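Today I do maintenance of my hand-held gripper, the one we call Khalaf. A short thread for those who take care of the same type. 1/

After 694 grasps the two fingertips did not meet straight anymore. The left pad was 2 mm lower than the right one. Small items were slipping out of the tip. 2/

First I checked the pins, two on each jaw. One on the right jaw had some play. I tightened it a little, then opened and closed the jaws 11 times by hand and looked at the gap every time. 3/

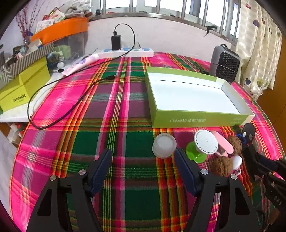

Jaws open, dark-blue pads facing each other. Walnuts are for the grip test.

Please do not clean the pads with alcohol. I did it in August and the ribs became hard. Warm water and a soft brush are enough for me. 4/

Someone from Clirkstead asked how often I change the pads. My last pair made 2,281 grasps before the ribs were flat. I write the number in a notebook after each session. 5/

Next job is the calibration in Isia, with the jaws fully closed and then fully open. If the zero is still moving, I will order a new pin from Clumix and tell you here. 6/6

Contact | © 2022 | Back to top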